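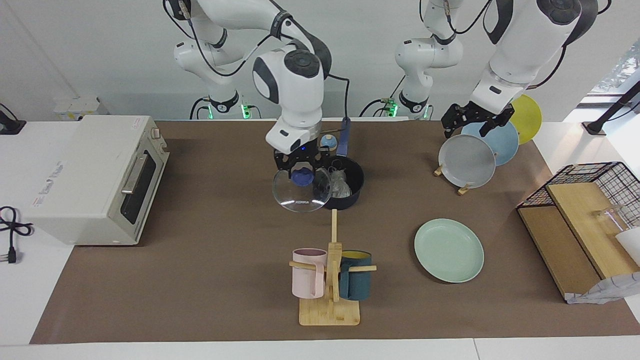
3.2 台面收纳与物品的摆放密度

小户型厨房中，餐具和炊具通常没有固定的柜内位置，洗净后大多留在台面上。本节讨论的是台面上常见的三类收纳方式：立式盘架、挂杯架和平放。三者占用台面的方式不同，取放时需要的手部空间也不同，合在一起使用时会互相影响。

图3 台面布置：三只盘子立于小木盘架，两只杯子挂在木制杯架上，另有一只薄荷绿色盘子平放在垫面；左侧为白色烤箱，锅位于台面上，玻璃锅盖由黑色夹爪夹住盖钮，斜悬于锅的左前方。

盘架的作用是把盘子的占地由盘面直径缩减为盘子的厚度。图3中黄色、浅蓝色和浅灰色的盘子前后相叠，从正前方看，后面的盘子只露出一部分。这种排列节省面积，但要求取放时手指从上缘进入，盘与盘之间的间隙决定了取出中间一只的难易。我们在Junditz住宅的入户记录中看到，住户往往先取最前面的一只，中间和后面的盘子使用次数较少。平放的盘子取用时没有邻盘妨碍，占去的台面却最大，一般只作为临时状态出现，例如准备盛菜，或尚未归位。

挂杯架以一根立柱向两侧伸出横杆，杯子悬挂后下方的台面并不能完全利用，杯身之下仍需留出取杯的余量。图3中两只杯子分挂在立柱左右，一只为浅粉色，另一只外壁为深青色、内壁为黄色。颜色差别明显时，家庭成员容易形成各用各杯的习惯，杯子也较常回到原来的一侧。Dauda小区的受访者中有人提到，杯子全部挂在同一侧时，会担心杯架不稳。

锅具的情况较为复杂。锅盖与锅身常常分开处理：锅盖为圆形，盖钮突出，平放不稳，竖放则需要依靠；锅身带长柄，柄的朝向直接改变它在台面上的实际占地。图3中的长柄指向台面后方，前缘因此不受妨碍，但柄后的空间难以再放置较大的物品。另外，锅内空间常被当作临时容器，图中黑色锅内有一只揉皱的透明塑料袋。此类情况在本次记录的38户中并不少见，住户把袋子、抹布等软质物品放入空锅，使用前再取出，盖子随之失去固定位置。

烤箱属于不常移动的大件，其位置一般先于其他物品确定。门前须留出开启距离，这一区域名义上空着，实际却常被盘子或杯架侵占。电源线的处理也应计入占地。图3中黑色电源线盘放在烤箱左侧的白色台面上，线圈所在的位置同样不宜放置餐具。Viston住宅的住户对此抱怨较多，台面进深不足时，线圈与插头往往被推向角落。

根据以上观察，我们在后续的布置比较中将台面划分为6个区，每区最多放置2类物品，并把平放的盘子单独记录，不并入盘架一类。锅盖与锅身分别编码，即使盖合时也是如此。软质物品按其所在容器记录，不单独计算面积。划分方法沿用Orkska项目的台面表格，只修改了其中关于电源线的一栏：原表将电源线归入电器本身，本研究改为按线圈在台面上的投影范围登记。

盘架和杯架的朝向暂不作为变量。入户时多数住户会为了配合记录而调整架子，朝向数据难以反映日常使用，相关条目仅保留在附表中，供对照时查阅。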